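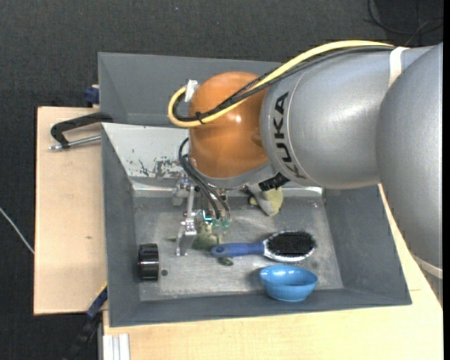 Sowah Reissues: Progress Report No. 3

Print this page | E-mail this page

Reading time: 4 min

To: Jostness Fund
From: Catrin Dafis, project lead
Monday, September 7, 2020

Where we are

Behind on the box set, on track with the live record, ahead on nothing. Short version for those who only read the top: disc one is mastered, disc two is mixed, disc three is a problem. Money is fine until the pressing deposit comes due.

The tapes

Eight reels came over from the Atell estate in July. Labels mostly wrong. The reel marked "Harbor sessions, keep" is a rehearsal with the drummer missing and a long argument over the bridge of "Paper Coat." The one marked "junk" has the full band version of "Senen" we had all given up on. Full vocal, both guitars, proper ending. This goes on disc one, track 3, and it changes the running order after it. New order went to the sleeve designer the same day.

Two reels had to be baked before they would play. Both transferred. Some dropout in the left channel on the second one, between the second verse and the solo. We tried patching from the cassette dub and you can hear the join, so the dropout stays. I'd rather have a small hole than a bad patch. The estate agrees.

Disc three

Supposed to be the radio session. The station wants a license fee we did not budget for, $1000 per song, and they won't do a flat rate. Eight songs. You can do that sum. I wrote back asking for a lower rate on a small pressing, no answer yet, wrote again, got an out of office.

Options as I see them. Cut to the two songs people really want, and fill the rest of the disc with demos. Or drop the third disc altogether and bring the price down. I lean toward the first. Pre-order page says three discs and we would have to refund anybody who objects.

The demos are good, by the way. Not polished, hiss all over them, but the early "Lantern Street" has different words and is maybe better than the single. Would like the fund's view on this before the end of the month.

Live album

Club show, one night, complete. Mixing done. The between-song talk has been trimmed, mostly tuning and a story about a van that goes nowhere. One song still has no writer credit confirmed. It's a cover, we know that much, the singer says so on the tape, but then he gets the name of the song wrong. Publisher search under way.

No launch show obviously. Venue is shut and has handed back the deposit, which has gone back in the events line. We are talking about a streamed listening party insted, with the two surviving band members on the call. One is keen. The other doesn't own a computer and wants to do it by phone.

Sleeve and booklet

Essay is in, too long, very good on the early years, thin on the breakup. Writer is cutting. Photos cleared except for the back cover shot, where the photographer has moved and her old studio won't pass on a letter. We have a second choice ready if that drags.

Lyrics will be printed for the studio songs only. Had three different versions of the second verse of "Lantern Street" from three people who were in the room. Going with the tape.

Money

Transfer and baking: paid, under budget.
Mastering: disc one paid, disc two invoiced, disc three on hold.
Essay: half paid, rest on delivery of the cut version.
Sleeve design: went over by $300 because of the new running order. Covered out of the returned venue deposit. Please confirm this is OK under the terms, I read them twice and could not tell.
Pressing: deposit due when we book the slot. Plant is quoting longer waits than last year and will not hold a date without payment.

What we need from you

A yes or no on the $300. A view on disc three. Release of the second installment before we book the plant, if at all possible. I know the schedule says after, but the slot won't wait.

Next

Finish disc two master. Chase the station. Chase the publisher. Get test pressings of the live record and play them on a cheap turntable as well as a good one, last time we only did the good one and heard about it from customers for weeks.

Next report when disc three is settled either way. Call me if its quicker.

C.D.

Print this page | E-mail this page

Get news of Sowah releases by e-mail. Enter your address to join our newsletter. Unsubscribe at any time.

This site uses cookies. By continuing to browse you accept our use of cookies. OK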